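Limthorpe Kitchen Dishes
README

Last changed: Aug 22, 2026

What is inside

This folder is about one everyday job: bringing dishes from the sink and the counter to the dishwasher. It belongs to the Bodora household collection, which has 11 rooms in total. The kitchen is room 6. The other rooms have their own README files, please read them separately.

The kitchen

The counter is white and glossy, with a white marble backsplash behind it. Two steel basins are set side by side, and the smaller one holds a dark grey drying rack. The dishwasher is built into the cabinets under the counter.
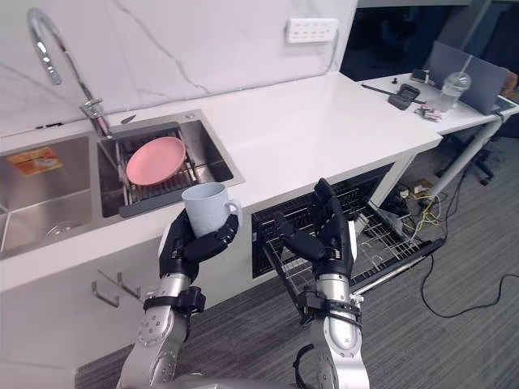
Mug at the sink, dishwasher rack pulled out.

The dishes

We chose simple pieces of the kind that many homes have: mugs, glasses, plates and bowls. Several of them are pink, which can make it hard to tell a plate from a bowl in a small picture. Please use the shape for the label and do not trust the color alone. The name "cup" is kept for pieces without a handle. If there is a handle, we write "mug".

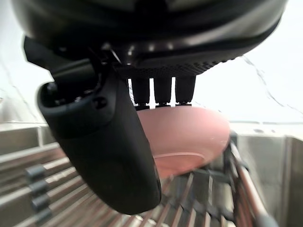
Pink bowl, tilted, with its outside toward the viewer.

Labels

Each item receives 3 labels: type, color and place. The place can be sink, drying rack, counter, dishwasher or "in hand". Packets, knives and other small things near the sink are labeled "other". Pieces which are partly hidden are labeled also, if the type is clear.

Labels were made at Brimau and checked by a second person at Forsyth. When these 2 did not agree, the item is marked "unsure" and we left it in.

Known problems

- Steel and clear glass reflect a lot, so the edges of glasses are not always exact.
- The label "bowl" was used for some deep plates in the June version. This is corrected now.
- Cutlery is not divided into types.

Changes

Version 3: place labels added, bowl labels corrected.
Version 2: drying rack separated from sink.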